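Quiénes somos

Hinedum es un centro de formación en primeros auxilios y prevención dirigido a empresas, comunidades de vecinos y centros educativos. La actividad comenzó en un mes de enero con un único curso de soporte vital básico y hoy comprende 13 programas, todos ellos presenciales.

La dirección técnica corresponde a Lacey Cheetham, enfermera de urgencias, responsable también de la revisión anual de los contenidos. El equipo docente está formado por instructores con titulación sanitaria y experiencia asistencial previa.

Modalidades

Los cursos se imparten en la sede de Hinedum o en las instalaciones del cliente. El grupo máximo es de 15 alumnos por instructor. Para plantillas más numerosas se programan sesiones sucesivas, con el mismo temario y la misma prueba práctica. El programa Gelo, orientado a personal de cocina y hostelería, trata quemaduras, cortes y atragantamiento. El programa Drustetti se dirige a talleres y almacenes e incluye control de hemorragias e inmovilización.

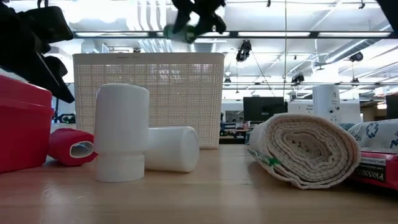

Venda cohesiva roja sobre la mesa.

Instalaciones

La sede dispone de 2 aulas y un almacén de material. El aula Friesen se reserva para las prácticas en el suelo y admite grupos completos. La otra se utiliza para las sesiones teóricas y para los ejercicios de vendaje en mesa. El acceso es a pie de calle, sin escalones.

El material fungible se repone al cierre de cada curso. Los maniquíes se desinfectan entre alumnos según el protocolo interno – disponible para el cliente que lo solicite – y se revisan antes de cada convocatoria.
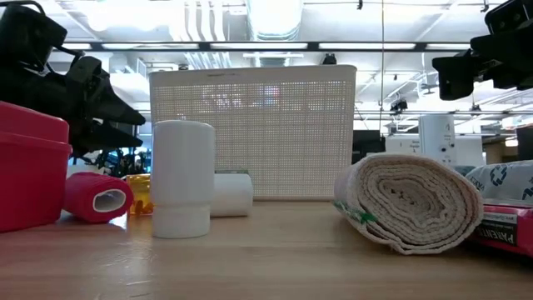

Además de la formación, Hinedum revisa botiquines de empresa. El servicio comprende inventario, control de caducidades, retirada de artículos vencidos y propuesta de reposición. El informe se entrega por escrito e indica la ubicación de cada botiquín dentro del centro de trabajo. No se exige la compra del material a Hinedum.

Evaluación y certificados

Cada alumno realiza una prueba práctica individual y un cuestionario breve. El certificado indica el programa cursado, las horas lectivas y el nombre del instructor. Los registros se conservan en soporte digital y pueden consultarse previa petición de la empresa contratante. Hasta la fecha se han expedido 600 certificados.

Las solicitudes de presupuesto deben indicar el número de asistentes, la actividad del centro y el idioma preferido (castellano o inglés).

Texto actualizado el 21 de mayo de 2021.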